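Desk as coffee table?? cable hole question

Forum > Furniture and Finishing > Tables

tallboy_88
ok so I need a small table for the break corner and the only thing in budget is a secondhand Staketti desk, the pale one with the rounded corners. Has a cable hole near the back. Plan is mugs, kettle, sugar, spoons, thats it. No computer. Do I plug the hole or leave it? Also is the top going to survive people putting cups down all day. Paid nothing yet, seller wants an answer by tonight

rekha_malhotra
We did this at our place in May. Leave the hole. Kettle cord goes down it, done. Coasters, yes, buy them now. You'll get rings otherwise, pale wood shows everything.

pinegrump
Disagree on the hole. Crumbs. Sugar. Somebody WILL knock a drink toward it and then its in your power strip underneath. Plug it, or tape from below at least

rekha_malhotra
Power strip goes on the wall, not under the table. Who puts it right under the hole

pinegrump
everybody. everybody puts it there 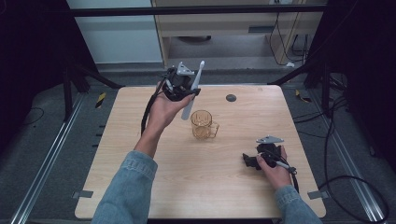
Mugs are where I'd spend the effort, table is fine either way. Ceramic ones with a rough foot ring scratch a finish fast, I sanded mine at 200 grit and had to do it over after one winter of that. Faceted see-through ones like the amber one there, standing out toward the middle and nowhere near the cable hole, that's the habit you want people in. Handle is angular so check it fits a bigger hand before you buy a whole set. And stirring stuff, keep it in a jar, loose spoons end up all over the table.
- Istis

tallboy_88
Istis that is a nice color on the mug. glass or plastic?

Istis
couldnt tell you from that. I've had both in that shape. Plastic goes cloudy in the dishwasher, mine took roughly 6 months

dovetail_dan
Glass for hot drinks, period. And a handle, always a handle. We had the no-handle kind at work and everyone wrapped them in paper towels lol

pinegrump
so nobody's going to talk about finish. ok. What is on that top, oil or lacquer? If oil, re-oil before you use it. If lacquer leave it alone and wipe spills quick. Drop of water somewhere hidden, see if it beads

tallboy_88
seller says "natural". so. no idea

rekha_malhotra
Natural means they don't know either. Do the water drop. If it soaks in I'd use hardwax oil, 2 thin coats, overnight between. THIN. First time I put it on thick and it stayed sticky for a week, there is still a napkin fiber in it

dovetail_dan
or just get a tray. One big tray, everything lives on the tray, no rings no scratches no finish argument

pinegrump
tray looks like a hotel room

dovetail_dan
hotels have nice tables

Istis
tray + coasters is overkill, pick one. With kids around I'd say tray, the lip catches stuff. Adults, coasters.

tallboy_88
adults mostly. ok going to go get it. Will measure the hole when its here, is there a standard size for the caps or do I have to hunt

pinegrump
Not one standard, no. Measure the opening in the wood and not the plastic ring, people always measure the ring and then the cap drops strait through. Pull the ring out first if it comes out

rekha_malhotra
still say leave it open. where is your kettle cord going to go, over the front?

tallboy_88
hm. good point. outlet is behind it so off the back edge I guess

rekha_malhotra
then fine, plug it. But tie the cord up so it isn't hanging where feet go

tallboy_88
got it, its in the car. water drop tomorrow, will post what happens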